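Dovel to fly from Etstead to Alvarado from April

I've been trying to keep quiet about this for months and I'm hopeless at secrets, so it's a relief to get it out: Dovel is coming to Etstead! From April we'll have six flights a week to Alvarado, with the first one leaving at 7.40 in the morning (sorry, late risers).

I'm Araceli Ledesma and I look after new routes at Etstead Airport. I first rang Dovel when our old Alvarado service was dropped, and I must have been a proper nuisance, because Jacinto Solís, their network manager, started answering the phone with "Yes, Araceli, I've got the numbers." More than 2,000 of you filled in our survey, and those forms did far more than my nagging.

I'll be straight about the money, as people always ask. Dovel gets the same landing charges as every other airline here, with a discount in the first year that any carrier can have on a new route. They did ask for more. We said no, they went off for a bit, and then they came back.

Fares start at 40 pounds one way with a small cabin bag. Hold bags are extra, and you can add one when you book or later on the website.

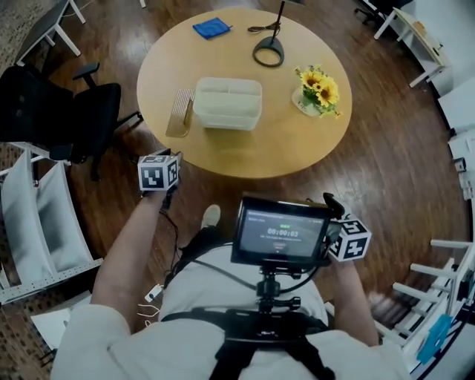

Check-in closes 30 minutes before departure, and Dovel are strict on that, so please don't cut it fine. Fustotar will be running the desks and the boarding gate, with Heriberto Varela in charge of the early shift.

Tickets are on sale now through Dovel. If you're from the press and want a chat, ask the airport switchboard for me or for Refugio Lozano, and one of us will ring you back.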